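Can a Robot Really Fold the Washing?
A look inside the software, for readers who like to ask "How do you know?"

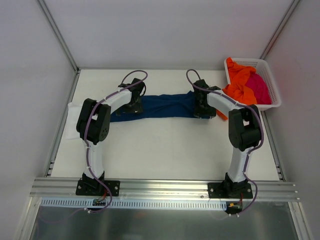 Two robot arms with their grippers down on a blue cloth. More cloths are in the basket at the back.

You have probably seen a headline that says something like ROBOTS WILL DO YOUR CHORES. People have been writing headlines like that since your grandparents were at school, and your grandparents still fold their own towels. So before we believe it, let's look at what the software has to do.

Software is the set of instructions a computer follows. The arms are only motors, metal and plastic. They don't know what a cloth is. If the software stopped sending instructions, they could sit beside a basket of washing for 4000 years and never fold a sock.

Job one: working out where the cloth is

This is called perception. A camera takes a picture, and the software turns it into numbers. Every tiny dot gets numbers for its colour. A blue cloth on a white table is fairly kind to the software, as the blue dots look very different from the white ones.

Now look for the white cloth in the picture. It is lying flat at the far left of the table, partly behind an arm. Did you miss it the first time? White on white is hard for people and harder for a program that is mostly sorting dots by colour. When somebody tells you their robot can "see", ask what colour the table was.

Job two: deciding what to do

This is called planning. A wooden block is easy to plan for, because it stays the same shape when you push it. Cloth doesn't. Pull one end and the middle wrinkles. Lift it and it droops. The blue cloth has creases running along it and a little bunched peak near the right gripper, and the plan has to cope with every one of those lumps.

Some planning software is written out step by step by a person: go here, close the gripper, lift. Other software is trained. It is given lots of recordings of folding being done, and it looks for patterns it can copy. The second kind sounds cleverer, and sometimes it is. But it may only be good at cloths like the ones it has practised on. Give it your favourite jumper with the floppy hood and you might be waiting a while.

Job three: moving the arms

This is called control. Each arm has joints, a bit like your shoulder, elbow and wrist. The software has to tell every motor how far to turn and how fast, and then check whether the motor did it. It checks again and again, many times each second.

With 2 arms there's an extra problem. They have to share a cloth without bumping into each other. If one pulls early, the whole thing can go crooked. Try it yourself: fold a tea towel with a friend, using one hand each and no talking. You'll see why programmers grumble.

How to read a robot boast

Let's make up two companies. Drovosov says its folding program is "75 per cent successful". Gellari says its program "folds like a human". Which one should we believe?

Gellari hasn't told us anything we can check. Which human? My own folding is terrible. Drovosov has at least given us a number, but we still need to ask some questions.

What counts as a success? A neat square, or just a smaller heap?

How many tries were there? Three good folds out of four is 75 per cent, and so is three thousand out of four thousand. The second one tells you a lot more.

Did a person lay the cloth out flat first? That may be the hardest bit of the whole job.

Was the video sped up? Check the corner of the screen for a little "x6". It means you're watching the robot go 6 times faster than it really did.

Asking these things isn't rude. Good engineers ask them about their own work, and they write down the failures too.

So, can it?

Some robots can fold some cloths, some of the time, on a tidy table with good light. I think that's pretty interesting! It is also a long way from your bedroom floor, with its odd socks, its school bag and possibly the dog. One photo can't tell us how well a fold turned out, either. You'd need to see the whole thing, start to finish, and then see it again with a different cloth.

Try this at home

Write instructions for folding a T-shirt. Give them to someone in your family and ask them to do exactly what the words say and nothing more. If you wrote "pick up the shirt", they can pick it up anywhere they like, even by one sleeve. Fix your instructions and try again. Programmers call this debugging, and they spend a good part of their day on it.

Words to know

Perception — turning camera pictures into information about where things are.
Planning — choosing what to do next.
Control — making the motors carry out the plan, and checking that they have.
Gripper — the part of a robot arm that grabs.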